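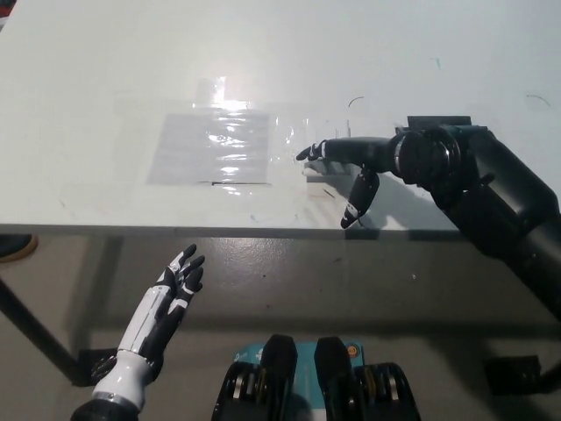

Does a paper document need anything more than a clear plastic sheet to stay flat and clean?

For most household and office papers, a clear sheet of the right size is enough, provided the paper is dry and the work surface has been wiped before the two are put together.

The Flellden Paper Workshop has taught this kind of basic care since it opened its public program. Its October course, prepared with the training office at Skillby, covered the handling of certificates, letters and printed forms. Participants worked through 30 sheets each, beginning with plain paper and moving to older material only when their results were even.

The course begins with the table. A smooth, light-colored top shows dust and grit that would otherwise be trapped against the page. The paper is laid down first and squared to the edge of the table. The film is then lowered from one side, with the palm following behind it to press out air.

Creases are the most common complaint. Film that has been stored folded keeps its wrinkles and throws glare across the text, making the page hard to read under a ceiling lamp. The workshop advises storing film rolled or flat, and leaving a margin of 6 millimeters on every side of the paper.

The Lungu reading room applied the same method to its local collection, some 1000 items in all. Of these, 508 were placed under new film, and the remainder were returned to their folders. Staff at the Orano branch will begin similar work on their map sheets, starting with those most often requested by readers.

November 2, 2021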